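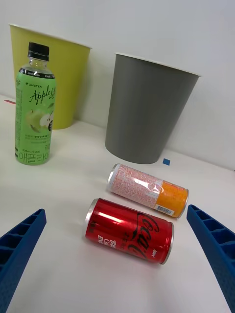
29 September 2023

Third round on the paper wall question, and I still don't believe the Leinonen numbers. Their sheet says a coated paper wall keeps its stiffness through "normal damp exposure" and gives a single curve with no humidity on the axis. Normal for whom? A dry office and a changing room next to a pool are both normal to somebody. The shape they quote it for is the usual tapered one, wider at the mouth than at the base, with a rolled rim like the white ones on the yellow-green bin and the gray bin, and I suspect the rim is doing most of the work in their test. A rolled edge is a hoop. Squeeze a cylinder near a hoop and you learn about the hoop. Squeeze it at mid height and you learn about the paper.

So the question for this round: how much of the stiffness is left at mid height after a stretch in damp air, and does the coating change that or only delay it?

Material is strips and rolled tubes from the same Heka board, half coated with the Rivow dispersion and half left bare. Tubes glued with the same lap as in June. I did not use the June tubes themselves, they have been sitting on top of the heater all summer and I wouldn't trust them for anything.

Cabinet set to damp, left overnight. The readout on the door says one thing and the little dial gauge inside says another, as before. I went with the dial because it at least moves when I open the door. Needs sorting out before anyone quotes a humidity figure from this notebook. Please don't quote a humidity figure from this notebook.

Bare strips: limp, as expected. They curl toward the inside of the roll direction and stay there. No surprise and no need to repeat.

Coated strips: better, but look at the cut edges. The coating is on the faces only. On a narrow strip a lot of the water can get in sideways, so the strip test is probably unfair to the coating. On a finished tube the only raw edges are the top, the bottom and the lap, and if the top is rolled under then even less is exposed. That works in Leinonen's favor and I'm noting it for that reason.

Tubes, mid height squeeze, coated, 13 of them. 11 usable. The other two split at the lap before the paper had done anything interesting, which says something about my gluing and nothing about Rivow. Peak readings off the Fitex gauge, raw counts, no conversion:

highest dry: 2670
lowest after damp: 1226

That is under half, comparing best with worst, which is a rude way to compare. Medians tomorrow when I have typed everything in. I would be astonished if they came out anywhere near the flat line on the sheet, though.

Objections to my own result, before somebody else writes them in the margin:

The Fitex gauge drifts. I zeroed it before each tube but not after, so I can't say how much it wandered during a pull. Zero before and after next time.

Tubes came out of the cabinet one by one and sat on the bench while I fiddled with the clamp. The last ones had longer to dry than the first. If anything this flatters the damp set. I did not write down the times. Stupid.

The jaws are flat and the tube is round, so the contact patch grows as it gives. Same for dry and damp, but a softer wall gets a bigger patch sooner. Curved jaws would help. There is a pair in the drawer under the drill press that might fit if the pins are filed down.

No tapered samples at all. Straight tubes are easy to roll and that's the only reason I used them. Whether a taper matters at this wall thickness I don't know, and I don't think the sheet's authors know either.

Also the smell. The coated tubes have a sour smell after the damp that the bare ones don't. Could be the dispersion, could be the glue under it. Bagged two for a sniff next week by someone who hasn't had coffee.

For next time: seal the cut edges on half the strips with wax and run them beside unsealed ones. If the gap closes, the edge story holds. If it doesn't, I've been too kind to the coating. Write down the times. Ask Leinonen where on the wall they squeezed – asked once already in June, got the same sheet back with a new cover page.

Cabinet is off, door propped open, water tray still needs emptying.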